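Small habits for a cooler house and a lower bill
Tips from our readers, collected by Toàn Phùng

The summers in our valley are longer than when I moved here. Last year we had 103 degrees in May, and my neighbors were already running the air conditioner day and night. I wanted to use less electricity, for the climate and also for my wallet, so I began to write down what works in a normal kitchen. My bill for that month was 187 dollars. I will not promise you a number, because every house is different.

Close the curtains before the sun arrives
On the east side I close them at 7 in the morning, on the west side after lunch. If you wait until the room feels hot, the heat is already inside the walls and stays there until late evening. A light-colored lining helps more than a thick dark fabric.

Cook early or cook small
The big oven warms the whole kitchen. I bake bread before breakfast, or I use the toaster oven on the balcony table. Beans and rice I cook in the evening for two days. Put a lid on every pot. It sounds like advice from a grandmother, and it is, from mine.

Keep drinking water in the refrigerator
Many people let the tap run until the water comes cold. Fill a pitcher at night instead and keep it covered, so it does not take the smell of onions. Wash it every day or two with hot water and a little dish soap, and let it dry with the opening down.

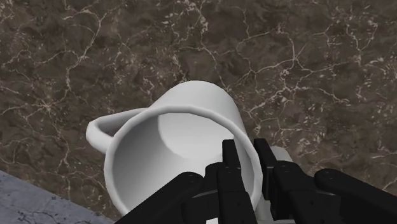
The water that runs while you wait for the hot shower is also good water. Catch it in a bucket and give it to the plants. My tomatoes do not complain. Only do not keep it standing for many days, or you will have mosquitoes.

Let the night do the work
When the air outside becomes cooler than inside, open windows on two opposite sides. A fan placed in one window, blowing out, pulls the cool air through the other. I have an old Treker fan that makes noise like a small airplane, but it moves the air very well. Close everything again in the morning.

Check the refrigerator door
Put a sheet of paper in the door and close it. If the paper slides out easily, the seal is tired. First clean it with warm water, sometimes it is only crumbs. Vacuum the coils at the back twice a year -- unplug it first, please.

Dry the clothes outside
In hot weather a shirt needs less than one hour. Turn dark things inside out so the color stays. Jeans I hang by the waist, with the pockets pulled out.

Do you have a tip for fall and the first cold nights? Write to the Kikis household page and I will put it in the next collection.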